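3.2 Table settings in low light

Households in the Plosstead sample were asked to leave the table as they normally would after an evening drink. Gillies and Aguiar recorded the position of each cup and its nearest utensil, using the 19 sheets collected in January. 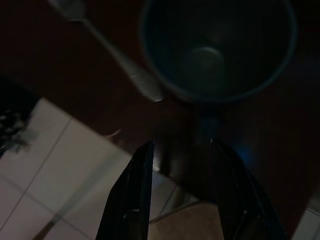

Cups were rarely placed on a saucer or mat. Most people set the utensil straight down on the table, close to the cup, and left it there until the table was cleared.

Figure 2. Dark blue cup and metal utensil on a dark wooden tabletop.

Dark tabletops gave the most trouble when the sheets were filled in. Cup rims and metal handles could still be made out – the handles most easily – but marks on the wood were often missed. We therefore left marks out of the comparison with Clustunham.

2 shares
0 comments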